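FOR IMMEDIATE RELEASE

12 Feb 2024

Ulatley Kitchenware Library Opens Its Doors to Pustbridge, With Longer Loans and a Bigger Shelf

PUSTBRIDGE – If you have ever stood in your kitchen the night before a big family dinner, counting plates and coming up short, then the Ulatley Kitchenware Library would very much like to meet you. The library, which lends out dishes, serving pieces, baking pans and table linens the way other libraries lend books, announced today that it will open a second lending room in Pustbridge this April, in the old Imhof dry goods store on the corner across from the post office.

The new room will be open to anyone who lives in Ulatley, Pustbridge or the farms and small roads in between. A library card costs nothing. Borrowing costs nothing either, as long as things come home again, and the library is happy to report that they nearly always do.

The Ulatley room started out as two long shelves in the back of the town hall, filled with whatever people were willing to part with. There were odd soup plates and cake stands, a great many gravy boats (everyone seems to own one more gravy boat than they need), and a punch bowl that has since been to more weddings than most ministers. The shelves filled up, then the closet next to them filled up, and these days the collection runs to more than 1000 pieces, all washed, labeled and listed in a big green binder that visitors are welcome to page through while they wait.

Pustbridge families have been making the drive over for years, and the library has always been glad to see them. Still, it is a long way to carry a stack of dinner plates on your lap, especially over the bridge road in winter, and the question of a second room has come up at just about every potluck the library has ever held. When the Imhof building came open last fall and its owners offered the ground floor at a very kind rent, the answer was an easy one.

"We kept hearing from people in Pustbridge who wanted to host but felt they didn't have the right things for it," the library said in a statement. "We would love for them to stop worrying about the right things. Come and borrow some plates, put out whatever you like to cook, and have your neighbors over. If the plates don't match, so much the better, and your guests will have something to talk about before the food comes!"

The Imhof store will look familiar to anyone who bought school clothes there as a child. The tall wooden shelves are staying right where they were, and so is the long cutting counter, which turns out to be exactly the right height for wrapping dishes in newspaper. The back room has been fitted with a deep double sink and drying racks. Fresh paint went up over the holidays, in a soft cream that took a good deal of discussion to settle on.
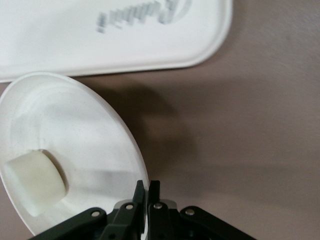
Photo: Ulatley Kitchenware Library. Free for press use with credit.

Both rooms will work from one shared list, so a borrower in Pustbridge can ask for something that lives in Ulatley and have it brought over on the next delivery run. Place settings can be borrowed for parties of up to 120 people, which is a good-sized wedding by local standards, and the library asks for a little notice on anything that large. Smaller loans, such as a pie dish or a pair of candlesticks, can be had just by walking in.

The loan period is getting longer too. Until now most pieces were due back after a week, and that was fine for a birthday supper but a bit of a squeeze for a holiday, when guests stay on and the leftovers need somewhere to live. Starting with the Pustbridge opening, everything in the collection may be kept for two weeks, at either room, and renewed once by telephone or in person if no one else is waiting for it.

As for breakage, the library would like to put people's minds at ease. Dishes break. They broke in our grandmothers' kitchens and they will break in yours, and there is no fine for an honest accident. Borrowers are only asked to bring back the pieces, wrapped up well, so that the binder can be kept up to date. Anything pretty enough goes to the mosaic class at Stokum Hall, where a good part of last year's broken saucers can now be found on the front of the new flower boxes.

Stokum Hall will also be home to a new set of table evenings, which the library is putting on alongside the Pustbridge opening. These are relaxed get-togethers on everyday subjects: how to plan a buffet line so that it moves along, how to iron a large tablecloth without losing your temper, how to get tea stains out of the inside of a cup, how to feed a crowd from a small oven. Each evening has room for 40 people and ends with something to eat. There is no charge, though a dish to share is always welcome. A sign-up sheet will be kept on the counter at both lending rooms.

The library is now gathering pieces for the Pustbridge shelves and would be grateful for help filling them. Most wanted are dinner plates of any pattern, plain water glasses, large salad bowls, serving spoons, cloth napkins and high chair trays. Pieces should be clean and free of deep cracks, though a small chip on the underside never bothered anyone. Please hold on to electric appliances and sharp knives, which the library has no safe way to store. Gravy boats will be accepted with good grace.

Donations may be dropped off in Ulatley during regular lending hours, or left at the side door of the Imhof building, where there is a covered bench for the purpose. People with a whole household to clear are asked to call ahead, so that a van and a few strong arms can be sent around. The library is also glad to hear the story behind a piece if there is one to tell. Stories are copied into the binder, next to the listing, and they are often the reason a thing gets borrowed.

Opening day in Pustbridge will be marked with coffee, rolls and a long table set up on the sidewalk, weather permitting, laid entirely with borrowed dishes. Everyone is invited to sit down. Library cards can be made out on the spot, and the first loans will go out that same morning. The exact day will be posted in the window of the Imhof building and on the notice board at the Ulatley town hall as soon as the last of the shelving work is signed off.

About the Ulatley Kitchenware Library

The Ulatley Kitchenware Library lends dishes, bakeware, serving pieces and table linens free of charge to the people of Ulatley, Pustbridge and the surrounding countryside. It is supported by donations, by a yearly rummage sale, and by the proceeds of its community cookbook, which is for sale at the lending counter.

Press contact

Ulatley Kitchenware Library, Town Hall, rear entrance, Ulatley. Reporters who would like to visit the Imhof building before the opening are warmly invited to get in touch, and will be given coffee.

###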